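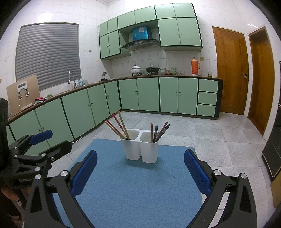

Okay, week four, and we've finally reached the part of the course I like best, which is the boring part. Rules for recording. I know you all signed up to get your hands on the grippers, and you will, but first I want to talk about how a good demonstration gets made, because most of the trouble I see in student data has nothing to do with the model. It starts at the setup. Take chopsticks in a pair of joined cups, four to a side, all leaning at different angles. It looks like nothing! But before you record anything with a setup like that, you need to have decided which stick is the target, where it's supposed to end up, and what you'll do if a second one comes along for the ride. Write those down. A sentence each is plenty.

So, the house rules. These grew out of the Praltby handbook we used for the first two years of the course, plus a lot of crossing out by me.

Rule 1. Write the task card first

A task card has a start state, an end state and a stop condition. "Sort the chopsticks" is a wish. "Move one chopstick from the left cup to the right cup, then open both fingers and back off" is a task. If two people read your card and set up the table differently, the card needs another go. I'll be checking cards before anyone gets a recording slot, and yes, I do send them back (ask last year's group).

Rule 2. Check the pads and the pivots

Do this at the start of every block. Wipe both pads, open and close each gripper all the way, and feel for anything that catches. A loose pivot screw will let a finger wander a little sideways, and you won't notice until you're trying to pinch something thin. Thin things are where all your small sins show up. Tighten, test, then put your initials on the sheet.

Rule 3. Two grippers, two jobs

When you're working with both hands, each hand needs a role on the card, even if that role is "wait." A waiting gripper should be parked open and out of the path of the other one, and it should stay still. I see a lot of drifting here. People get absorbed in what the right hand is doing and the left one floats about like it's listening to music. A policy will happily learn the floating.

Rule 4. Change things on purpose

If your project is meant to cope with variety, then vary the start state, but do it from a list. For our standard exercise that means how the objects lean, which cup is fuller, and how far the cups sit from the front of the mat. Please leave the background alone within a block. Doors, lids, things on the counter: pick a state and keep it for the whole block. You can change it for the next one, and then it goes in the log.

The Mostton rooms have their own log sheets, and the Bowen rooms use the shared file. Don't mix them. I spent a good part of January untangling that one.

Rule 5. Keep the bad ones

This is the rule that gets the most groans. If you drop an object, finish the attempt or hit the stop condition, then mark it as failed. Don't delete it. A clean folder of perfect runs tells me very little about how hard the task was, and I grade on the log as much as on the runs. The only recordings that get thrown out are the ones where a person's face or private papers got into view, and those go the same day.

Rule 6. Stop when you're tired

Blocks are 20 attempts, then you put the grippers down for at least five minutes. I've looked at enough of this stuff to tell you that people get faster and sloppier near the end of a long run, me included.

How much do you need?

For the class project, each team hands in 84 attempts on one task, failures counted. That's four full blocks and a short one. Please don't turn up with 2,000 attempts you never watched. The team that did best on the Trakley exercise sat down and looked at every single run together, and it showed in their write-up.

For next time

Bring two task cards, one for a single gripper and one for both hands. Swap with another team and try to set up each other's starting state from the card alone, no talking. Allow 30 minutes for the swap. Then fix your cards and bring me both versions, the messy one too.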